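Filed under: Shop Floor How-Tos

Getting your sorting crew ready for a robot arm

We put our first arm on the clothing line at Andness in February, and I loved almost every minute of it! If yours is on the way, this is the order I'd do things in.

1. Talk before you unbox. Juwita Pillai, our shift lead, sat down with all six sorters and asked which part of the job they'd hand over first. Everyone said pulling tangled piles apart – it's murder on the wrists.

2. Give the arm one task. Ours picks a garment out of a pile and nothing else. Grading and stain checks stay with people, who are much better at them.

3. Let the sorters build the practice piles. They know how pant legs knot themselves around everything. Mix prints with plain fabric, and leave folds sticking up at first so the gripper has something to pinch.

4. Teach everybody the stop button, then have them teach you.

5. Write down every missed grab. Our notebook reached 446 lines, and Danylo Bondarchuk (a sorter for seven years) now runs the retraining from it, with a raise to match.

6. Rotate people through the station every two hours. Watching an arm is tiring in a new way, so keep a stool and some regular sorting close by.

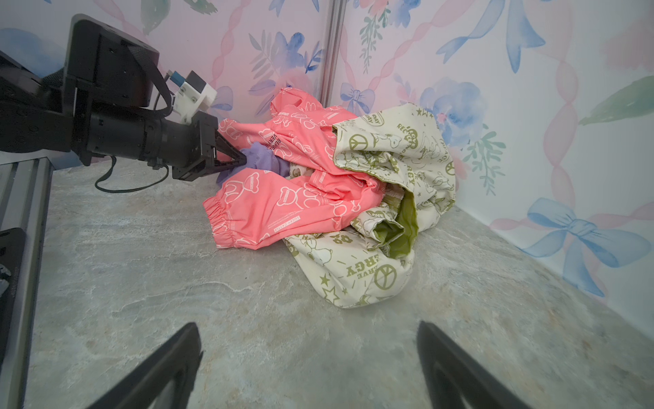 Go back over the task list with the crew after the first month, and move anything they want back to the hand tables.

Related:
Setting table heights for mixed shifts
Pay talks when the job changes
Labeling bins so everyone can read them

Contact us | © Andness | Back to top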